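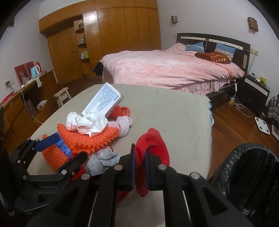 Emiliano Rivadeneira
Festbridge home robotics, Gustcombe · February · thread

1/ Budget season again, friends! I have to send in our equipment list this month, and so many kind people asked how we plan it that I'm going to do it out loud, right here, over my second coffee.

2/ Grippers first. We have 2 hand-held ones and I'm asking for 4 more. I know that sounds greedy, but sorting a heap of socks and bags off a table is slow work, and if one is away for repair the whole afternoon goes with it (ask me how I know).

3/ Finger pads next. I put down 50 pairs. Last year I ordered 15 and felt very thrifty until spring, when I was writing to Staten begging for a rush shipment — which cost more than the pads did, of course.

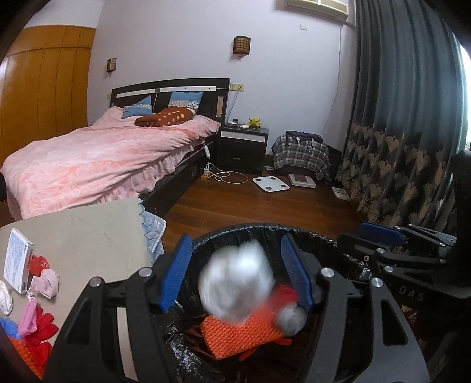 4/ Small stuff needs its own line in the budget, and I will keep saying so until I'm old. Pins, screws, spare linkages, all of it. Put the boring household things there too, like the black bags lining the bin. They come out of somebody's pocket otherwise, and it's usually mine!

5/ Still stuck on the arm. Gökçe sent a lovely quote with training included, and Staten is cheaper but charges for every visit. I'm leaning Gökçe — if you've lived with either service plan, please write to me before I hit send.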